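Thread on what went wrong with the hand-held gripper on Monday, because three people have asked me and I keep giving half the story.
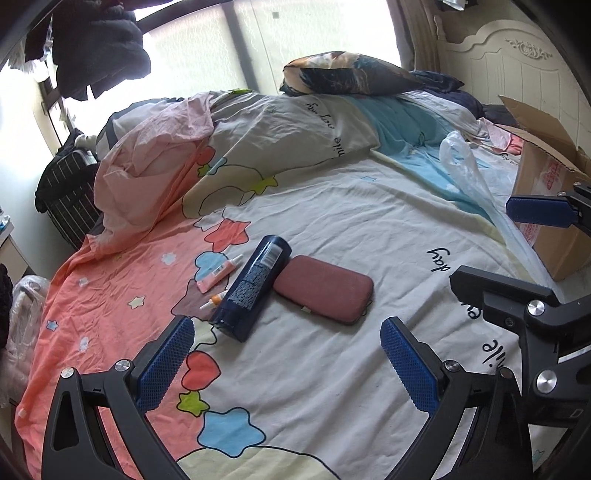
The task was bedroom packing. Pick small things up off a bed, put them in a box, two grippers, one in each hand. Bottles, tubes, a case. Nothing heavy.

By midmorning the right one started closing late. You squeeze the trigger and the fingers wait, then snap shut. Yesenia Montes noticed before I did. I thought my hand was tired.

I kept going, and that was my mistake. On the next pick I reached in to straighten a tube and the fingers closed on my thumb. Blood blister, sore for two days. No stitches.

We log trigger position and finger position together, so we could go back and look. Normal lag on ours is 30 ms. On the bad picks it was 500.

First guess was the battery. Swapped it, same thing. Second guess was the new firmware. Rolled it back, same thing.

Ezequiel Manríquez took the linkage apart at the bench and found a bolt backed out far enough to rub on the arm. The arm stuck, the spring loaded up, and then it all let go at once.

That bolt should have had threadlocker on it. It was refitted in March after a pad change and the sheet has no initials next to that step. I did that pad change.

Soft bedding makes this worse, I think. The fingertips push down into a duvet and the linkage takes a side load it never sees on a table. Haven't tested that yet.

What we do now: check both bolts before each session, stop at the first late close, and no bare fingers between the pads with the power on – including to straighten something.

Anayeli Meléndez is adding a lag alarm to the logger. It should beep at 101 ms. I'll post the numbers when it's running.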